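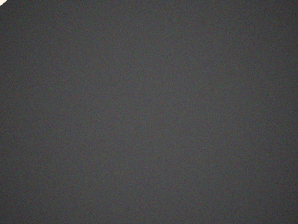 Topic: Grey felt underlay under a floating floor, ground level
Category: Home & Garden » Floors and Stairs

konine_kitchen wrote:
Good evening. I am laying a floating floor in our room in Jeltby, 3 metres by 4, on an old concrete slab. The shop has two underlays: the grey felt from Trakoletti, and a foam one from Kurian. The felt costs more but the seller says it is much quieter under the feet. Has anyone used felt directly on concrete? I am afraid of damp. The slab is old and I do not know if there is any membrane below it.

oldplank wrote:
Don't put felt on a ground slab without a plastic sheet first. Felt drinks water. We had it in the hall and after 2 winters it smelled like a wet dog.

m_tarvo wrote:
I disagree with oldplank a little. The smell comes from wool felt. The synthetic one does not rot. But the plastic sheet I would lay in any case, 200 micron, with the joints overlapped and taped, and turned up at the walls. You cut the extra after the skirting is on.

konine_kitchen wrote:
Thank you both. The label says only "mixed fibres", so I cannot tell how much wool is inside. Is it possible to test the slab at home? I do not want to buy a meter for one room.

oldplank wrote:
Tape a square of clear plastic to the concrete, all four sides, and leave it for 3 days. Drops under it, or a darker patch — then wait with the floor. And do it in December, not now, when everything is dry anyway.

m_tarvo wrote:
Waiting until December for one room is too much, in my opinion. Do the test now, use the sheet, and choose the foam if you are still worried. I paid 280 for felt upstairs and I am happy with it, but upstairs there is no ground below.

konine_kitchen wrote:
Edited 6/13/19: I did the test in two corners. One is clean, the one near the outside door has small drops. So I will look at the gutter outside first — it leaks just at that place — and the floor must wait a bit.

oldplank wrote:
Good. Gutter first. I still say no felt.

Contact us | © Floors and Stairs Forum | Back to top

Related topics
Skirting board does not follow the wall
Konine click boards, gaps after one year
How to cut around a radiator pipe
Creaking step, third from the top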